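Tranwood Household Handling Set
Equipment for teaching and testing domestic tasks

Product overview

The Tranwood Household Handling Set is a pair of hand-held grippers with a shoulder harness, supplied for institutions that study whether machines can take on ordinary chores. It is intended for training centres, care providers and university departments that wish to record how a person clears a counter, loads a tray or puts away small items, and to compare the result with what a machine manages in the same room.

The set is distributed by Wisness. Enquiries about suitability should be made before ordering, as the equipment is not sold for general domestic use.

What the set can and cannot be expected to do

Purchasers often ask how close household machines are to useful work. Our position is cautious. Moving a known object between two known places can now be done to a fair standard. Clearing a counter after a meal, where the objects differ each time and some are shiny or see-through, remains difficult. Folding, wiping and sorting fall somewhere between the two, and results depend heavily on the room.

In trials at the Wallin teaching flat, completed in March, operators using the set recorded 900 short tasks. A machine trained on those recordings then attempted the same kinds of task in the same flat. It completed 75 per cent of the simple placing tasks without help. It did much less well with thin, flat items, and drawers were left out of the final round after repeated jams.

"We would not advise any care provider to plan its staffing around these machines," says Arvid Boström, who supervised the trials. "They are worth studying in a real kitchen. A member of staff should still be present."

Shop-floor work was examined separately at Jatwood, where the tasks were shelf filling and the return of misplaced goods. Boxed goods gave few problems. Bags and soft packets were dropped often enough that the trial was kept to hours when the shop was closed.

Supplied with each set

Two hand-held grippers, left and right
Marker cubes, fitted
Shoulder harness with adjustable straps
Carrying case
Printed guide to task planning and record keeping

Charging and care

A full charge takes roughly 2 hours. Fingers should be wiped with a damp cloth after use with food or crockery and left to dry before storage. The marker cubes must be kept clean and unscratched. Harness straps should be checked for wear at the start of each term.

Space and supervision

The set may be used in any furnished room with a clear standing area. Sessions should be limited to 8 people, including the operator.

Counter-top work

Small items, trays and plates are suitable for a first session. Operators should practise a slow approach and a steady hold before attempting to stack or turn anything.
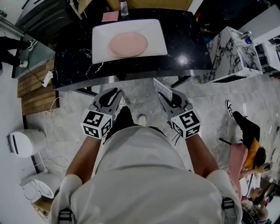
Can a machine trained with this set be left to tidy a kitchen by itself?
At present it should be supervised throughout. It may handle familiar items well and still fail with an object it has not met before.

Ordering

Orders are accepted from registered institutions only. Replacement fingers and straps may be ordered separately through Wisness. Sets returned for repair should be sent in the original carrying case, with the fault form completed.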